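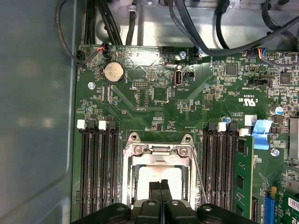 Robot cell notebook: socket approach fault

Notebooks > Trokent cell > Server board handling

2022-08-25, Shahla Dehghan

Protective stop during the socket approach, cycle 181. Third stop of this type since February, first one with the cable bundle involved. No injury, no visible damage to socket or board. Cell locked out, arm released by hand.

Sequence from the controller log:
- Board located from the wrist camera, fit accepted.
- Descent to standoff over the CPU socket, normal.
- Lateral force rises 7 mm before standoff and keeps rising.
- Stop trips. Arm holds position, fingers stay closed.

First guess was a bad board fit. Checked it against the two screw posts on the load frame and the coin-cell holder. All agree with the model, so the fit is good and I'm dropping that.

Second guess was cable contact. The black cables hanging over the top of the chassis are not in the collision model. Hutchins built the model from a bare enclosure and the harness was never added. Pushed the thick bundle by hand with the arm in teach mode and got the same force curve on the same axis. Direction matches too. I consider this confirmed for cycle 181. The two earlier stops have no force trace saved, so they stay open.

What bothers me more is the threshold. Stop limit was set to 1,638 in raw sensor counts, left over from the Ralesance gripper trials. It should be 500 for any move over an open socket. At the old value the fingers could load the contacts well before the arm gives up. Whoever copied the parameter file did not copy the comment line next to it. I had the chance to catch this at setup and didn't.

Changed today:
- Limit set to 500 for all moves inside the chassis outline.
- Keep-out volume added along the top edge, full width, down to the board surface.
- Approach now comes in from the lower side of the board.
- Force trace saved on every stop, not only on request.

Not done:
- Keep-out around the memory module in the outermost right slot. Clearance is fine on paper, not measured.
- Tie-back for the harness. Zivetar fixture has the holes for it, need clips.
- Socket contacts under the microscope before this board goes back in the test pool.

Cell stays in reduced speed until the contacts have been checked. Do not clear the lockout tag to run the drawer job.

Trokent cell notebook | Contact: Shahla Dehghan | Back to top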